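Weekly care of the bench arm cell

The arm has been on the same wooden table for over 50 weeks now, and I have finally settled on a maintenance routine that I can finish before lunch. I am writing it down mainly for Asnakech Worku, who takes over the cell in March, and for anyone else running a small arm on ordinary furniture.

The task is cloth handling. The arm picks up a towel, drags it flat, folds it, and puts it down again, and an overhead camera checks the corners. The controller software is a branch of Ayele, the gripper pads come from Trulier, and the job list is kept in a project folder called Brisano for reasons that predate me. None of that matters much for cleaning, but people ask.

What goes wrong

Most faults I logged in the first months looked like software and were dirt. The corner finder reports an extra corner. The gripper closes on nothing and the current reading says it has closed on something. The fold lands 3 mm to the left all morning. In the majority of cases the cause was lint, either on the table or packed into the texture of the pads.

Cotton sheds. A new towel sheds a lot for its first several cycles, then less. Dark lint on a pale table is easy to see and easy to remove. Pale lint on a pale table is neither, and the camera is better at finding it than I am.

Step one: stop the arm properly

Park it at the rear rest position, wait for the brakes to click, and then switch off motor power at the box. Pausing the job in software is not enough. The Ayele branch resumes a paused job if the network drops and comes back, and I have had it do that while I was reaching for a screwdriver.

Check that the brakes hold. Push down on the elbow with a flat hand. If it sags, stop there and look at the brake connector on joint 2, which works loose.

Step two: wipe the table

Use a folded microfiber cloth, with no cleaner on it for the first pass. Press down with the whole hand and pull in one direction, with the grain. Fingertip pressure leaves ridges of lint between the strokes. Scrubbing in circles moves the lint around and charges the cloth, and then it drops what it picked up near the back panel.

Work from the panel toward the front edge. The seam where the tabletop meets the panel collects the most, so give it a second pass with a clean side of the cloth. If you leave any of the test fabric on the table while you wipe, move it and do the patch underneath. It is the patch everybody forgets, me included.

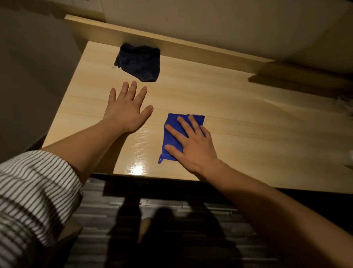

Step three: clean the gripper pads

Take both pads off. Each is held by two small screws, and the screws are not the same length. The longer one goes nearest the wrist. If you swap them the pad still seats, but the long one bottoms out and the pad rocks slightly under load.

Brush the texture with a dry toothbrush, then wipe with a little alcohol and let the pads dry before refitting. Replace them when the texture has worn smooth at the tip. My last set was changed after 53 days of running, which was late. Picks had been slipping for at least a week before that.

Step four: check the camera

Look for glare first. The table finish reflects the ceiling light, and a bright spot near the front edge can pass for a piece of cloth if the threshold is set low. I raise the threshold before I touch the exposure – changing the exposure means redoing the color settings for every fabric in the list.

Then run the corner check on the bare table. It should find no corners. If it finds one, go back to step two.

Step five: restart

Motor power on, home all joints, one slow cycle with a dark cloth, one with a light cloth. Keep a hand near the stop button through both. Write the fold error in the log even when it is fine, because the drift only shows up when there are enough good numbers to compare against.

Spare screws are in the tin marked Brestedance. The tin also has the fuses for the power box. Order more of the short screws when you get a chance, as I am down to the last few.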